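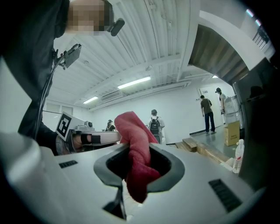

Towels still smell sour after washing, what am I doing wrong?

Posted by Tineke Van Hecke, 13th June

I moved into an apartment in Stavidbridge in February and it came with a front-loading washer. Within a few weeks all of my bath towels had a sour smell. They seem fine when I fold them, but as soon as somebody dries their hands on one the smell comes back. My T-shirts and sheets out of the same machine are OK.

What I have tried so far: more detergent, a different detergent, and fabric softener on every load. I wash at the normal setting and the towels go on a rack in the hallway overnight, no dryer. The bathroom has no window. Most of the towels are thick cotton and a couple of them are fairly new.

Do I have to throw them out? A set like the one I have costs $83 now and I would like to avoid that.

Abelardo Tello

Don't throw them out. You have a buildup of detergent and softener in the loops, and the softener is making it worse. Stop using it on towels completely.

Do this once to strip them:

Wash the towels by themselves on the hottest cycle the care label allows, with a cup of plain white vinegar and no detergent. Run the same cycle again with half a cup of baking soda, still no detergent. Don't put the two in together, they cancel each other out. If there are still suds in the door window on the second wash, run one more plain rinse.

After that, use half the detergent you are using now. The line on the cap is for a very dirty, very full load. Fill the drum about two-thirds so the water can get through the towels.

Drying matters as much as washing. A thick towel on a hallway rack overnight is damp for far too long. Put a fan on it, or spread each one over two bars with a gap in the middle. I run a small one and mine are dry by lunchtime.

Dark or red towels should go separately the first few times, they bleed in hot water. I lost a white bath mat that way.

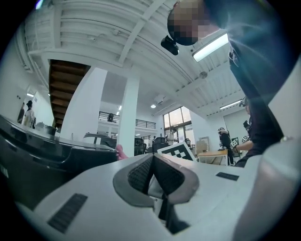

The gray grips, up close.

Sem De Graaf

Check the machine too. Pull back the rubber seal on the door and wipe inside the fold, and clean out the drain filter behind the little panel at the bottom. Have a shallow pan ready for the water. Then run it empty on hot. Leave the door and the soap drawer open between loads.

I agree with the above on the softener, but I wouldn't use vinegar every week - once in a while is fine, more often and some people say it is hard on the rubber parts. Your manual should tell you. I don't know about the 2 bars thing, I just use the dryer for 70 minutes.

Frans Mulder

same problem here, I bought new ones at Van Wijk and they smelled in a month, so it's the washer

Tineke Van Hecke

Thanks all. The fold in the seal was black. I cleaned it and did the vinegar wash tonight, baking soda tomorrow. Softener is going to my neighbor.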